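**Bellden adds 3D file preview to Jorex document service**

Wednesday, October 24, 2018

RIDTHORPE – Bellden has released an update to Jorex, its hosted document management service, that allows users to preview and comment on three-dimensional model files in a web browser. The update is available to all business subscribers at no added charge and will be applied to existing accounts over the next 30 days.

Until now, Jorex subscribers could store model files in shared folders but had to download them and open them in separate design software. With the new release, a file opens in the same window used for text documents and spreadsheets. Reviewers may rotate the model, leave comments on a selected area, and compare a current version with an earlier one. Permissions set at the folder level apply to previews in the same way as to downloads, and each preview is recorded in the account's activity log.

"Many of our customers share files with people who do not own design software and have no need to buy it," said Bogdan Wilczyńska, director of product at Bellden. "A purchasing manager who has to approve a part should be able to look at it and sign off in the same place the contract is kept."

The feature was tested from February by customers that included Barros, a maker of molded parts. Test accounts uploaded 1,006 model files during the trial – almost 2 per account per week, according to the company. Requests from the test group led to changes in the way comments are shown when a model is rotated.

The preview tool runs in current versions of the major browsers on PC and Mac. Editing of model files is not supported, and files that exceed an account's existing upload limit must still be divided before they are added. 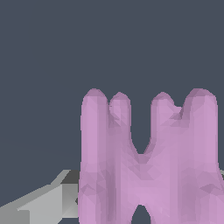
Account administrators can turn the preview on or off for each shared folder under Settings, and can choose whether outside partners are allowed to use it. Administrators may also select the default background and shading for their organization. A plain dark gray background sets off a light-colored model such as the pink one shown, and with faceted shading the separate triangles of its surface can be made out up to the tips of the rounded prongs. Smooth shading is offered as an alternative. Subscribers with questions about the schedule for their account should contact the Bellden support desk in Ridthorpe.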